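I've been home from Sudonlow since the start of December and I still haven't stopped talking about the weather there, so I'm going to put it all down in one place and give my family a rest.

Everyone goes in summer. I get it, the beach is right there and the ferries run late. But the coast in November is a whole different country! The mornings start out white with fog, so thick you can hear the harbor before you can see any of it, and then by lunch it has all slid back out to sea and you're sitting outside in a T-shirt with a plate of fried peppers. By four o'clock you want a sweater again. I have never dressed and undressed so much on a vacation.

I stayed 9 nights, most of them at a guesthouse called Marín, up the steps behind the fish market. My room was number 407, which made me laugh, as the building only has two floors. I asked and got a shrug. It had a tiny balcony, a radiator that knocked at six every morning, and a view straight down the hill to the water. Breakfast was bread, tomato, good oil and as much coffee as you could hold. I would go back for the bread alone.

The big thing I wanted to do was walk up to Jarkedlow, the old village on the ridge. It sits at 700 meters and the path starts pretty much at sea level, so you do feel it in your knees. The bus goes up there too (2 a day outside the season, and the early one is the one you want), but the walk is so good that I'd push anyone who can manage it to try. You go through terraces first, then chestnut woods with the leaves all down, then open rock where the wind finds you. I came out of the fog just under the last bend. One minute gray, the next minute full sun, with the whole coast gone under a white lid and the hilltops poking through. I sat on a wall and ate an orange and didn't move for half an hour.

A few things about packing for this kind of weather, which I got about half right. Bring a real rain jacket, the kind with a hood that stays up. Bring two pairs of shoes, because damp shoes don't dry overnight in a stone house. I left the umbrella in my room after the first day, the wind on the front just eats them. And a thin quick-drying towel takes up no space at all and gets used for everything, from sitting on cold benches to wiping down a bus seat under a leaky window.
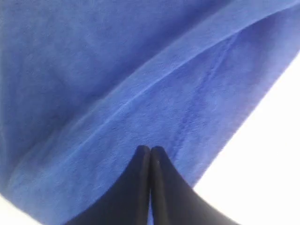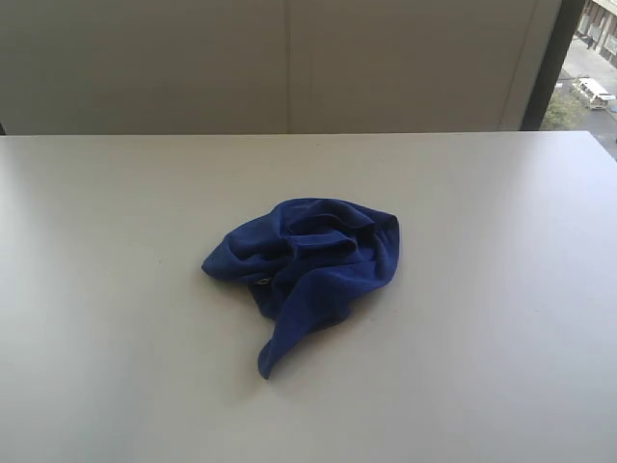
Yolanda Pastor wrote to me after I posted my first note from the trip, and she thinks I've been too easy on November. Her feeling is that I got lucky with the fog, that some years it parks itself over the harbor for a week and never lifts at all, and that March is the better bet: same empty paths, longer days, almond blossom on the terraces below Jarkedlow and the upper bus running on its spring hours. She also says the chestnut woods are slippery as soap once the leaves get soaked, and that anyone walking down after lunch should start earlier than they think.

She may well be right! I've never seen it in March and now I badly want to. I'd only say back that the chestnuts themselves are an autumn thing, and there was a man roasting them in a drum by the church in the afternoons, and I'd hate to give that up.

My last two nights I moved along the coast to Wiria, which is flatter and sleepier and has the long beach. Most of it was closed. One café was open, one bakery, and a little shop that sold fishing line and birthday cards. I walked the beach end to end both days and swam exactly once, very fast, with a lot of yelling. The sea was warmer than the air, so getting out was the hard part. Afterward I had bean soup in the café with my hair dripping down my back and it was one of the best lunches of the trip.

If you're tempted, check the ferry before you book anything. The winter timetable starts partway through the fall and the direct boat between Sudonlow and Wiria stops, so you're on the inland bus, and that one takes the long way round through every village. Lovely ride if you have the time. Sit on the left going out.

I still have to write up the market and the cheese, and the bakery in Wiria deserves its own post. Next week, I hope.

Questions or corrections? Use the contact page | © All text and photos by the author | Back to top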